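Muvmont tabletop cell

The Muvmont tabletop cell is a simulated two-arm workcell used to develop and check pick-and-place routines on household objects. It runs in the Gridex simulator and is kept by the Thakur laboratory, where Babita Dixit wrote the setup procedure still in use. The cell has no physical counterpart. Its maintenance consists of keeping the robot model, the object set and the camera views consistent with one another.

Layout

The cell is a furnished room with brown walls and a small table. The robot has a white and black body and two arms, each ending in a black gripper. Objects are drawn from a library of 193 models, of which only a small part is loaded for any one layout. Bottles may be placed upright or on their sides. Wall pictures are part of the room file and are not changed between layouts.

Two kinds of view are used in setup. The body view looks out over the robot's own shell and covers the arms and the table. The gripper view looks along the fingers at whatever surface lies beyond them.
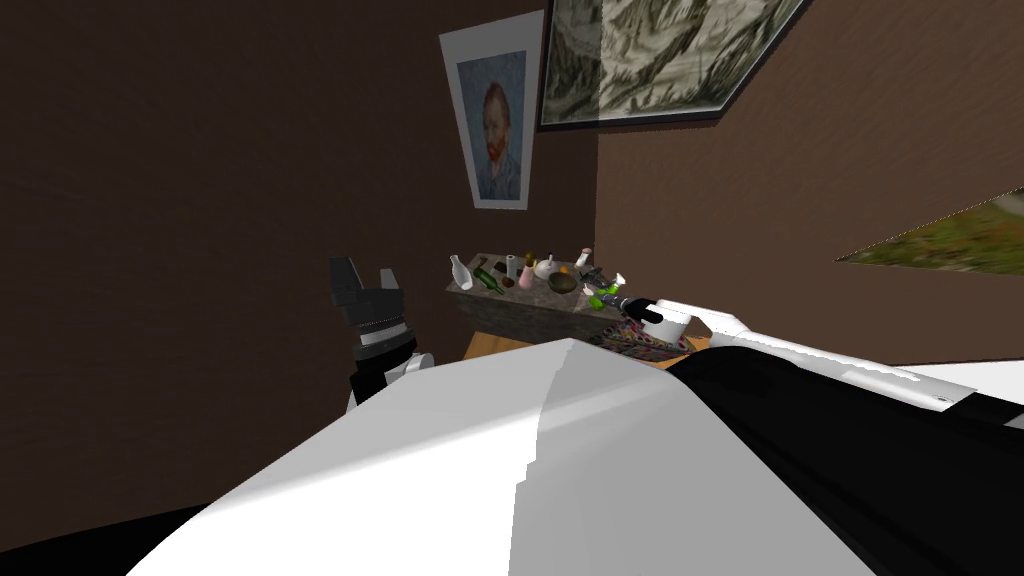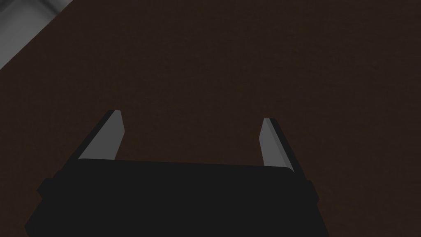 Muvmont cell. First view: both arms and the table with its objects. Second view: an open gripper against a dark brown surface.

Setup

The room file is loaded first, followed by the robot and then the objects. Each object is released 8 mm above its resting height and left to settle for 600 simulation steps with the arms held still. Objects that leave the tabletop during settling are placed again by hand.

The grippers are then opened to their full width and the finger positions compared with the values stored in the robot file. Both fingers of a gripper are driven by one command, so a difference between them indicates a fault in the joint coupling. The check is done with nothing between the fingers. It is repeated after every change to the robot file, including changes limited to color or surface finish.

Arm reach is checked last. Each gripper is brought toward its own end of the table at low speed, and contact between the arm links and the body shell is logged. Any contact stops the procedure.

Common faults

The most frequent fault is a collision shape that no longer matches the visible one. The arm then stops short of an object, or a finger passes through its surface. The shape is rebuilt from the visible model with the Zestance converter and the settling step is run again.

Drift in the gripper view is less common. It follows from an offset entered in the wrong reference frame and shows up as fingers that sit too far to one side. The offset is corrected in the robot file; moving the camera by hand hides the error until the next reload.

Thin objects, chiefly cloths and tool handles, may shake while at rest. Raising the solver rate to 120 steps per second removes the shaking in most layouts, at the cost of slower runs.

Records

A log is kept for each layout, giving the room file, the object list and the result of the gripper check. Logs written before August use an older object numbering and must be converted before they can be replayed. The conversion table is stored with the robot file.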